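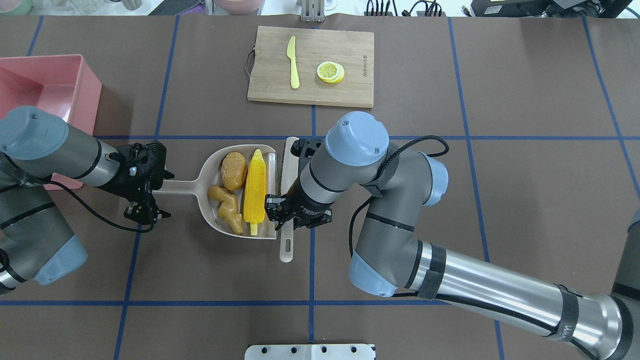

April 17, 2024. Lemon marmalade, pith pectin again, and I think we finally have a set I'd put my name on! Same recipe as the January batch except that the pith and seeds went into the muslin bag whole and stayed in overnight. Huia's argument is that we've been slicing too thick and blaming the pectin for it. Slices stacked a little out of line, like the pale yellow ones on the bamboo board, are what I want going into the shredding step, because I can see every one of them and pull the fat ones before they reach the pan. Thick slices stay chewy at the rind however long they simmer. January was full of them.

Fruit 600 g, sugar by the old ratio (page at the front of this book, don't copy it out again, I got it wrong last time I did). Water to cover. Simmered lid on until the peel squashed between finger and thumb, then the bag came out to cool in a bowl. Squeeze it harder than feels polite. The stuff that comes out is cloudy and slippery like egg white, and it's lovely, and all of it goes back in.

Spirit test on a teaspoon of the liquor before sugar: one solid clot I could lift on a fork. In January it was stringy bits. Big difference for one night's soak.
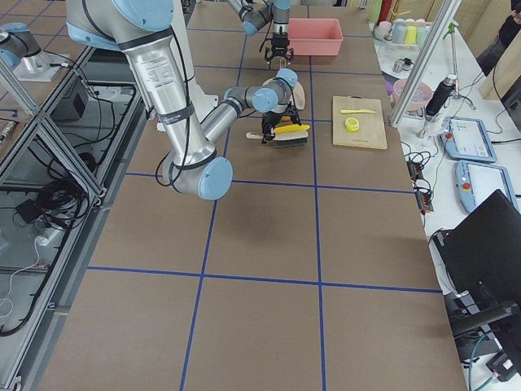

Reading time: 2 minutes

Boil. Sugar in off the heat, stirred till no grit on the bottom, then up hard. It hung just over 100 C for ages the way it always does (I still get nervous every time) and then climbed all at once. First wrinkle test at 11 minutes, runny. Second one wrinkled nicely and held a channel when I dragged a finger through it. Off the heat right then. Rajitha thinks I could have stopped a minute sooner and she may be right, the cold saucer flatters it a bit.

Rested 20 minutes before potting. This was the other change and I'm very keen on it. The peel hangs all the way through the jar now, where last time it had floated up into a raft under the lid. Stirred once, gently, skimmed, potted.

The Hájek pan is wide enough to boil fast without spitting over the rim. The Trelel one is too deep for this, keep it for stock. Also the Trelel thermometer reads low, check it in boiling water and write the offset on the tape on its handle, whoever has it next.

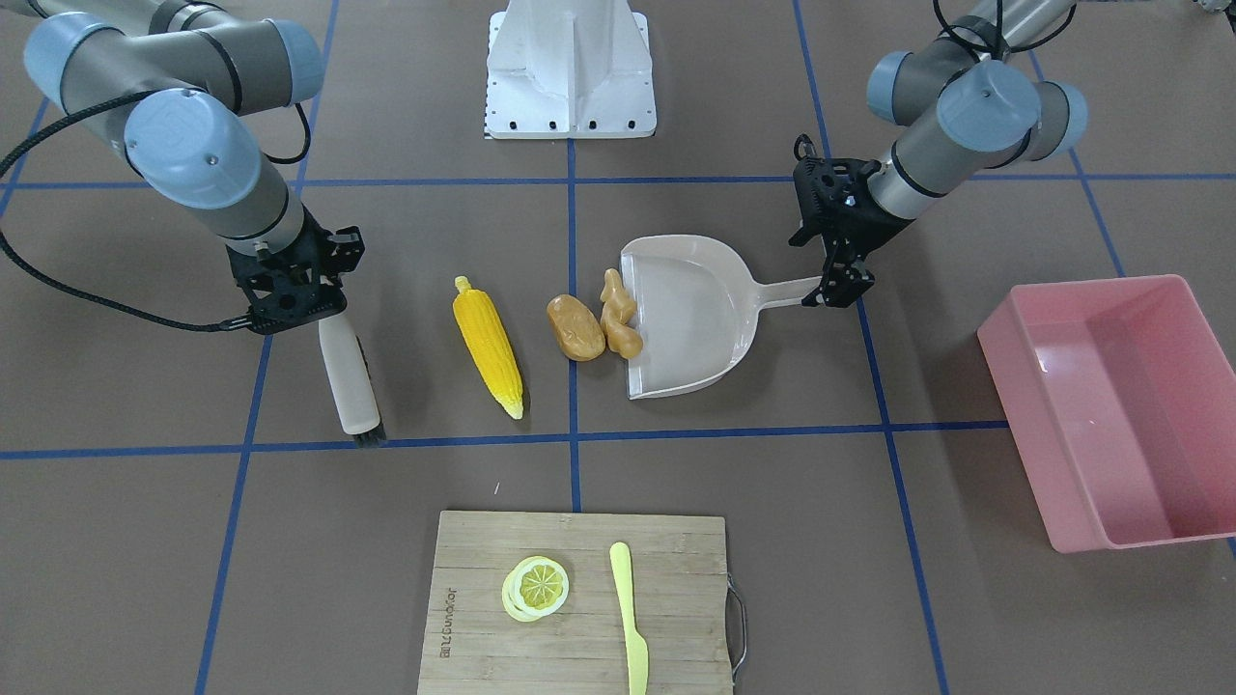

Work surface with blue tape, pink bin on the right.

Color: clear dark straw, a shade lighter than the Clirstead jar Coralie brought in. Taste is sharp up front, then proper bitterness from the pith, which I'd been afraid of and now wouldn't be without. Tudor wants less sugar. I'm tempted, but the set may go soft and I'd like to repeat this one exactly before touching anything.

Next:
Same again, bag soaked overnight, stop the boil a minute earlier.
One jar open in the fridge, one sealed on the shelf, compare the set.
Try the seeds alone with no pith, Huia is convinced they do most of the work.
Ask Digby for more muslin, the last piece has a hole and two seeds got through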